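Wadel corded mouse, boxed

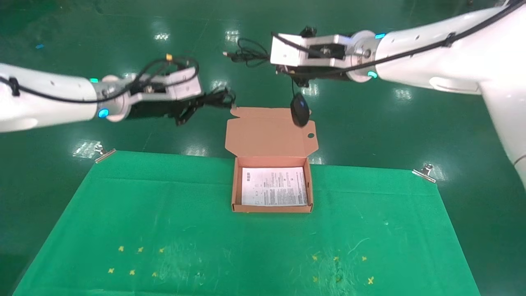

Tartu, January

I've bought more mice than I care to admit over the years, and the plain black corded one is still what I hand to people when theirs gives up. No batteries, no pairing, no little dongle to lose down the back of the desk. You plug in the USB end and get on with your day!

The Wadel comes in a flat brown mailer box, plain corrugated card with a lid that tucks in at the front. Inside you get the mouse and a printed sheet of instructions with a few tiny diagrams. The print is small, I'll warn you now (I keep my reading glasses in the packing drawer).

A word about the cord. It's thin and black and it likes to tangle, so when you're putting one back in the box, coil it loosely and lay it next to the mouse. Please don't wind it tightly round the body – it puts a kink right where the cord goes in, and that's the spot where most of the old ones I've had back have failed. Sheet in first, mouse on top, tuck the lid.

Gintarė Sepp took 35 of these for her evening classes at Toom and came back on a Saturday for 7 more, which pleased me no end. She'd been using the Oltis before and found it too small for grown-up hands. I like the Oltis myself for a laptop bag, but for a proper desk I'd go with the Wadel every time.

Good to know

Colour: black
Connection: USB, corded
In the box: mouse, instruction sheet
Weight boxed: some 100 g
In stock: 600

We post in the mailer it comes in, with a label on the lid, so if it's a present say so when you order and I'll put it in a second box. Returns are fine as long as everything's in there, sheet included. The matching Mondberg keyboard is out until the next delivery. Drop me a line if you'd like one kept back.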